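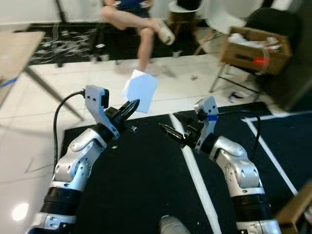
Month two with the Nemus two-arm kit, so it's time for the longer thread I promised back in August. We bought the Jorkix bundle, meaning two arms, two parallel grippers, wrist cameras and the control software on a one-year license. Paper is my standard test for any gripper because it punishes too much force and bad finger alignment. The left gripper is holding a white sheet between its fingertips with the other one facing it, ready for a handover. I run that same move every morning before anything else.

Price first. The bundle was 1,646 dollars over what we paid for our old single-arm setup. Shipping was extra. The quote from Grellent (the reseller) didn't include a mounting plate, so ask before you sign.

Setup took me 6 hours, working alone from the printed manual. The arms were the easy part. Most of the time went to calibration, where the software wants both arms to touch a shared point and gives you an error code with no text if it doesn't like the result. The codes are listed in the online manual, not the printed one.

I've logged 678 handovers so far. 81 of them failed. A fail for me means the sheet ended up on the floor or the second gripper closed on nothing. Plain copy paper does better than receipt paper, which curls.

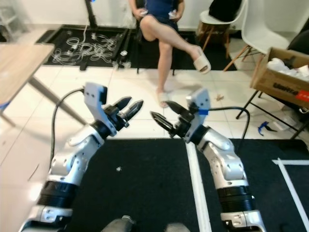 Reach is where I'd tell people to slow down and measure. The spec sheet gives a number per arm, but what you care about is the area both arms can work in together, and that's smaller than I expected. With the forearms angled in like this, the fingertips come within a short distance of each other over the mat. Good for small parts. For anything wide I have to back both arms off and redo the approach.

Cables: they exit at the wrist and hang in a loop beside the arm. I've had one snag, on the right side, during a full wrist rotation. Matheson sells a clip set that fits. I haven't tried it yet.

Software is fine. Recording a motion and playing it back works well. Editing a recorded motion does not - I usually just record it again. The last update moved the speed limit setting two menus deeper and I'd like it back.

Support answered both of my tickets by the next morning. One answer solved the problem, the other was a link to a page I had already read.

Would I buy it again? Yes for bench work with light parts. If you need to lift anything heavy, look at the next size up. Going to try cloth next and will add the numbers to this thread.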